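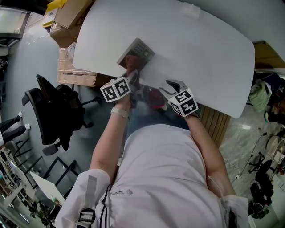

What do you do with a remote that has lost its machine? You put it on the table and press every button on it, says the woman who runs the sorting room at Kartha, a shop in Istton that sells second-hand odds and ends for the office and the den.

"People donate the remote and keep the television," she says. "Or the television died in 2009 and the remote has been living in a drawer like a widowed aunt."

She has been at it for seven years. The big white table is the centre of her working life and she is particular about it. It came from a dental supplier in Praltorow and has rounded corners, a feature she didn't care about until she remembered the old table, which had the other kind. "I had a bruise on my hip the shape of Tasmania."

Anything with buttons gets the same treatment. Battery cover off, a look at the contacts, a wipe, then each key in turn. Grey ones are the worst. "They show nothing. You think it's clean, and then you hold it under the lamp and there's somebody's dinner between the 4 and the 5."

Last July the shop took in 711 items with a keypad of one sort or another. It sold 601, a figure she gives with the flat pride of a person who has been asked before why she bothers. The rest went to Kotitz, the recycler out past the rail yard, in cardboard boxes she tapes herself.

On boxes she has views. She keeps the flattened ones on the floor within reach of the table and won't have them moved. "Everybody wants to tidy my boxes — and then everybody wants a box."

Chairs she will discuss only briefly. Mesh back, armrests, wheels, fine. She stands for most of the day anyway and regards sitting as something for the paperwork.

Does she own a universal remote? She has three. One of them works the neighbour's garage door, and she has not mentioned this to the neighbour.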